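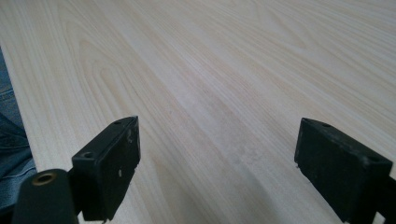 What is changing for people who need captions or audio description at a Skusham cinema?

From this spring, customers will be able to borrow a caption display or an audio description receiver at any standard screening where the distributor has supplied the necessary track, and will be able to reserve it when they buy their ticket.

1/9/26
By Thomas Longo

Skusham Cinemas has signed an agreement with the equipment supplier Drisuretti to fit a new assisted viewing and listening system, known as Won, across its 11 sites. The system was installed first at the company's six-screen cinema in Gisero, where it went into public use in December. Noreen Soomro, Head of Customer Access at Skusham, discussed the agreement, the experience in Gisero and the arrangements for the remaining cinemas.

Ms Soomro began by explaining why the company had decided to replace what it already had. Skusham has offered audio description for many years, using infra-red headsets bought separately by individual cinemas. Captions have been provided through a weekly programme of open captioned screenings, in which the words appear on the main screen for the whole audience.

"The headsets were bought at different times and they do not all work with one another," she said. "A customer who was used to one model in one of our cinemas could go to another and be given something quite different. Staff who moved between sites had the same difficulty. We had spare parts for some models and none for others, and we had reached the stage where repair was costing more than it should."

The open captioned programme, she added, is well attended but limited. Most of its showings fall on weekday afternoons and early evenings, and the choice of film is made some days in advance.

"People told us that they wanted to come when their friends and families were coming. If a new film opens and everybody in the household is going on the opening weekend, it is not much of an offer to say that there will be a captioned showing the following week at half past four. We have had that comment in writing more often than any other."

How the system works

Each auditorium is fitted with a transmitter connected to the existing projection server. The server already receives caption and description tracks as part of the digital package sent by the distributor, and the transmitter passes them to devices in the auditorium. No change is made to the picture or to the main sound.

The customer can borrow one of two devices. The first is a small caption display on a flexible stem, which stands in the cup holder and can be turned towards the viewer. The second is a receiver worn on a lanyard, which carries either the audio description or an amplified version of the film's own sound. It can be used with ordinary headphones or with a neck loop for customers whose hearing aids have a suitable setting.

Ms Soomro said that the display had been the more difficult of the two to choose. "There are glasses on the market which show the words in front of the eyes, and we looked at those with some care. Several of our customers liked them very much. Others found them heavy by the end of a long film, and those who already wear glasses had mixed results. We decided on the stem because most people could use it without any preparation. I would not rule out adding glasses later, and the agreement with Drisuretti allows for that."

The light from the displays was a concern among cinema managers before the installation. The letters are shown in a dim amber and a filter narrows the angle from which they can be read. Ms Soomro said she had sat beside and behind a number of displays during test showings and had not been distracted by them, although she accepted that opinions would differ.

"We have had a small number of comments from other customers in Gisero. In most cases the display had been set brighter than it needed to be, and a member of staff was able to help. We have since changed the starting level."

Lessons from the first site

The Gisero cinema was selected for its size and for the age of its equipment, some of which was already due for replacement. Installation was carried out overnight and in the mornings so that the published programme could go ahead. One auditorium required additional cabling and was completed after the others.

Asked what had gone less well, Ms Soomro spoke first about the front desk. Under the original plan, customers collected devices from the same counter as food and drink. At busy times they waited in a long queue for something that takes very little time to hand over, and a few missed the start of the film.

"That was our mistake and we heard about it quickly," she said. "Devices are now issued by the member of staff who checks tickets. They are charged and tested before the first showing and kept at the ticket point. If someone has reserved one, it is ready with their name on it."

A second problem concerned the tracks themselves. The system can show only what the distributor has sent, and in December two films arrived without the captions that had been listed for them. The cinema's website continued to show the captions symbol until customers reported the error.

"We were relying on advance information and treating it as confirmed. We now check the content when it is loaded on to the server, and the symbol appears on the website only after that check has been made. It does mean that for some films the symbol appears later than customers would like. We think it is better to be late and correct."

Ms Soomro was asked whether Skusham would press distributors to supply tracks more reliably. She replied that the great majority of larger releases already come with both, and that the gaps are found mainly among smaller titles, older films brought back for special showings and live event broadcasts. The company has written to its suppliers asking for earlier confirmation. It has not made the supply of tracks a condition of booking, and she did not expect it to do so.

"If we refused every film without a caption track, we would be taking a good many independent films away from towns where we are the only cinema. I do not think our customers with hearing loss would thank us for it. We would sooner ask, and go on asking."

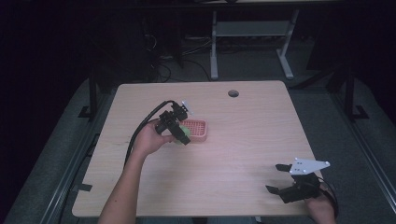

Training and staff

All front of house employees will complete a short training course before the system opens at their cinema. The course covers pairing a device with the correct auditorium, adjusting the stem and the volume, cleaning after use, and what to do if a device fails during a film. Duty managers receive a further session from Drisuretti engineers.

The material was reviewed by customers in Gisero who use captions or description regularly. According to Ms Soomro, their main request was that staff should be shown how to speak to the person borrowing the device, and should not address a companion in their place.

"It was put to us very plainly. They said the equipment was fine and that we should spend our time on the conversation at the door. We rewrote the opening part of the course after that meeting."

She also described a change in the way faults are reported. Previously a broken headset was often returned to the cupboard and issued again to somebody else. Under the new procedure a faulty device is placed in a marked tray, recorded at the end of the shift and collected by Drisuretti under the maintenance contract.

Open captioned showings to continue

A number of customers have asked whether the arrival of personal displays will bring an end to screenings with captions on the main screen. Ms Soomro said that it would not, and that she wished to be clear on the matter.

"Many people prefer open captions. They are easier on the eyes, there is nothing to borrow and nothing to hold in position. Families with young children who cannot manage a display use them, and so do people who are learning English. The weekly programme stays at every site. I have asked programming colleagues to look at evening times as well, and two of our cinemas will try this in the spring."

The cost of the system has not been disclosed. Ms Soomro confirmed that there will be no charge for borrowing a device and that no deposit will be taken. Customers will be asked for a name and seat number only. Ticket prices, she said, are reviewed separately and the installation has not been included in that review.

Next stages

Work at the remaining cinemas will be carried out in turn, starting with those where the present headsets are oldest. Each site will publish its own opening date once testing is complete, and the existing equipment will stay available until then. Online reservation is already in place for Gisero and will be extended to each cinema as it joins.

Skusham intends to invite customers at every site to a test showing before the system is opened to the public. Ms Soomro said that attendance at the Gisero test had been lower than hoped, partly as a result of short notice, and that invitations would be sent earlier in future.

"We would particularly like to hear from people who stopped coming to the cinema some time ago. They are the hardest for us to reach, as they are not on our mailing list and they do not read our posters. If they have a friend or a relative who still visits us, I would ask that person to pass the invitation on."

Customers who wish to take part in a test showing may leave their details at the ticket point of their local Skusham cinema.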